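Ticket: Bottled water in the Helen Room tastes of plastic, and the bottles won't stand straight
Opened by: Front desk, Dumer Hall, Tukville
Category: Kitchen and refreshments
Priority: Low, though it has been going on a while
Status: Closed, with one item to watch

What was reported

Hello, and thank you in advance for reading all of this, because I know I go on a bit. We have had a run of complaints about the bottled water we put out for people using the Helen Room. There are two separate grumbles and I have put them on one ticket, as they came in together and I have a feeling they are related.

The first is the taste. Several guests have told us the water tastes "like a new shower curtain," which is a very particular thing to say and I have now heard it from people who had never met each other. The second is that the bottles lean. You set one down on the white table, you turn around to find the napkins, and when you look back it has a tilt to it, like somebody listening at a door. Two have gone over this month, one of them into a visitor's open handbag (she was wonderfully kind about it, and we dried her checkbook on the radiator).

The water comes through Oprea, our usual supplier, and the last order was 700 bottles. They are stacked in the back hallway next to the boiler closet. I would hate to throw any of it away if it's perfectly good.

First reply from Building Support

Thank you for such a full report! It saves a lot of back and forth. I agree these could well be connected, but I would like to take them one at a time so we don't fix one by accident and never learn which thing did it.

Could you please let me know:

- how long the current stack has been in the back hallway
- whether the taste is there in every bottle or only in some
- whether the bottles lean on other tables too, or only on the white one
- whether anyone is putting half-finished bottles back out for the next group (no judgment at all, I just need to know)

In the meantime, please take your next bottles from the side of the stack farthest from the boiler closet, and pour away anything that has already been opened.

Reply from Front Desk

The stack went into the hallway at the start of June, when the storage closet was being painted. It was meant to be there for a couple of days and then we all got used to walking around it.

On the taste, I did a little tasting at lunch with the two others on the desk. We used plain glasses and tried three bottles from the boiler side and three from the far side. All of us picked out the boiler side as worse. The far side was fine to me, though one of my colleagues said she could still taste something if she thought about it, and I'm not sure that counts.

On the leaning, I have tried the little desk in the lobby and the counter by the sink, and the bottles stand up nicely on both. It does seem to be the white table. I had honestly blamed the bottles up to now, and I owe them an apology.

And yes, I'm sorry to say that bottles with some water gone have been left on the table between groups. People put the cap back on so neatly that they look new if you are setting up in a hurry.

Steps we worked through

1. Move the stack away from the heat.

The whole lot went from the back hallway into the storage closet, which is painted now and stays cool even in the afternoon. It took most of a morning with the small cart, going easy over the door sill. We stacked them no higher than waist level this time, with the boiler-side bottles kept apart at the left so they wouldn't get mixed in with the good ones. If you are doing this yourself, please give the closet a day or two to air out after painting before anything to eat or drink goes in. Paint smell gets into everything, and I once had a tin of crackers I could have decorated a hallway with.

2. Check each bottle before it goes on the table.

Take hold of the cap and turn it gently. A sealed one will resist and then crack as it opens, so stop as soon as you feel it resist. If it spins freely, somebody has been there before you. Then look at the water level with your eye at the height of the shoulder. The red caps are cheerful and easy to spot across a room, but they tell you nothing about what is underneath them, and on these bottles the label covers so much of the lower half that the clear part near the top is where you want to be looking.
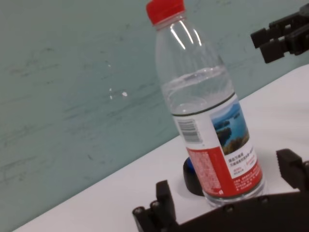 3. Find out what the table is doing.

We laid a spirit level on the white top in both directions. Lengthwise it was very good. Across the width the bubble went straight to one side and stayed there, and I'm afraid I laughed out loud. One of the screw-in feet had worked its way up into the leg, probably from the table being dragged for the chair yoga group. We turned the foot back out by hand, a little at a time, checking the level after each go, and then snugged up the nut so it would hold. Please lift this table from now on, one person at each end. It isn't heavy, it's just wide.

4. Wipe down the top.

There was a film on it from the spray polish, and a bottle with a damp base will skate along on that sort of thing. Warm water with a drop of dish soap took it off. Dry it with a clean towel and skip the polish.

5. Put out fewer bottles at a time.

We had been setting out the whole afternoon's supply in one go, and the ones near the window sat in the sun for hours. Now we put out enough for one group and bring the rest when that group leaves. Opened bottles get poured onto the planters by the front steps and the empties go in recycling. The geraniums have never looked better.

6. Decide what to do with the boiler-side bottles.

We wrote to Oprea and they were very pleasant about it. Their advice was to keep the water out of heat and direct light, and they suggested not serving any we weren't happy with. We counted 200 that had been closest to the closet door. Those are now marked with a strip of masking tape and are for mopping, plants and rinsing brushes only. The remaining 500 are going out to guests as normal.

Update from Front Desk

I wanted to leave it a couple of weeks before writing back so I could be sure. Not one bottle has gone over on the white table since the foot was adjusted, and that includes an afternoon with the toddler music class, who lean on that table with their full weight and their whole hearts. I checked with the spirit level again this morning and the bubble is where it should be.

The taste complaints have stopped as well, apart from one gentleman who told me he doesn't care for water in general. I made him a coffee.

A small question while I have you. Is there any reason we couldn't keep a pitcher and glasses on the table as well? Several of the regulars have asked, and it would mean getting through fewer bottles. We have a good many glasses in the upstairs cabinet that only come down for the harvest supper.

Reply from Building Support

What a lovely update, thank you. No reason at all, please do go ahead with the pitcher. Give the glasses a proper wash first, as that upstairs cabinet is dustier than it looks, and change the water between groups the same way you are doing with the bottles. If you would like a tray to go under it, there is a cork-backed one in the supply room on the second shelf, behind the extension cords.

I'm closing the ticket with one item left to watch, which is the foot on the white table. Please put the level on it once a month, or sooner if the chair yoga group has been in. If it has moved again, reopen this ticket instead of starting a new one and I'll bring a replacement foot over. They are cheap and I keep a few in my drawer.

The masking-tape bottles can stay at the left of the closet until they're used up.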